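Quiénes somos

Pletport — taller de pruebas de pinzas, brazos y cámaras. Empezamos con 2 mesas en una nave de Stirport y un brazo de segunda mano. Ahora hacemos ensayos para fabricantes y para quien duda entre dos modelos y no se fía del catálogo.

Qué hacemos: comparar. Misma pieza, misma mesa, 30 agarres por pinza, y el informe con los fallos incluídos. En el banco Bisten llevamos 839 ensayos. El controlador Hájek entró en noviembre y todavía le estamos buscando las cosquillas.

Lo que más nos piden es material blando — tela, cordones, calzado. También lo que más guerra da. Las almohadillas de los dedos se deshilachan, toca volver a encintar y seguir.

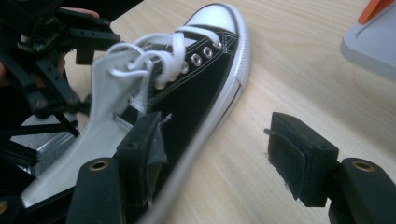

Zapatilla de lona entre manos: dedos con cinta, cordones sueltos.

No vendemos pinzas. No cobramos comisión de nadie. Si quieres mandarnos una pieza, escribe antes y te decimos que mesa hay libre.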